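Edholm Puzzle and Games Library
Minutes of the August members' meeting, held in the back room, Sunday, 2 p.m.

Present: Smaranda Enache (chair), Boyang Feng, Rongrong Deng, Yufang Yan (minutes). Apologies from Lamisi Mensah, who sent notes on item 3.

1. Minutes of the last meeting
Accepted with one correction. The jigsaw with the missing corner piece is the harbor one, not the windmill. Boyang has relabeled the box.

2. Loans
Loans are steady. Four puzzles are overdue, all with the same household. Rongrong will phone. It was agreed to keep the loan period at three weeks through the fall.

3. Tower of Hanoi sets
Lamisi's notes were read out. The red base with the three light wooden pegs is the set she would like kept for the open table, as the colored rings are easy to tell apart and children can be told which one goes next by color. The plain set from Lullari is nicer to handle but the rings are close in size and people put them back in the wrong order.

Smaranda asked whether we should set out a rule card. The current one is too long. Agreed wording: move one ring at a time, take only the top ring of a stack, never put a larger ring on a smaller one. Yufang to type it in large print.

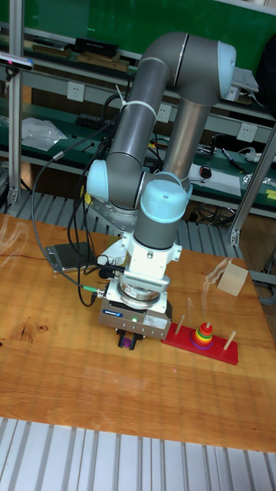
Boyang raised the question of how many rings to start people on. He finds that beginners given the whole stack give up after a few minutes. Three rings takes seven moves and most people get there on the second try. Rongrong would start adults on four. Left to whoever is at the table.

There was some discussion of how sets should be put away. At present they come back with rings on all three pegs, or in a separate bag. Agreed that every set goes back on the shelf with all its rings on one peg, largest at the bottom. Smaranda will add this to the checklist by the door.

Spare rings: Prerkelard will sell single rings but the minimum order is 100 dollars. Not worth it for now. Boyang will ask Wei, the hardware store, if they can turn two for the Lullari set out of scrap.

4. Shelving
The top shelf is bowing under the boxed games. Heavy boxes to go on the bottom shelf, small wooden puzzles on top. Boyang and Yufang to do this before the next open afternoon.

5. Money
Balance stands at a little over 200 dollars after the purchase of storage bags and labels. Rongrong asked for 30 dollars for felt pads and glue. Approved.

6. Old puzzle book
A member has offered us a book of parlor puzzles dated 1861. The spine is loose and it can't be lent. Smaranda will thank him and ask if he would let us copy some pages instead.

7. Any other business
Yufang reported that the sliding block puzzle sticks. Boyang suggested candle wax on the runners. He will take it home.
The key to the side cupboard is still missing.

Meeting closed at 3:25 p.m. Next meeting in the same room, date to be set by email once Lamisi is back.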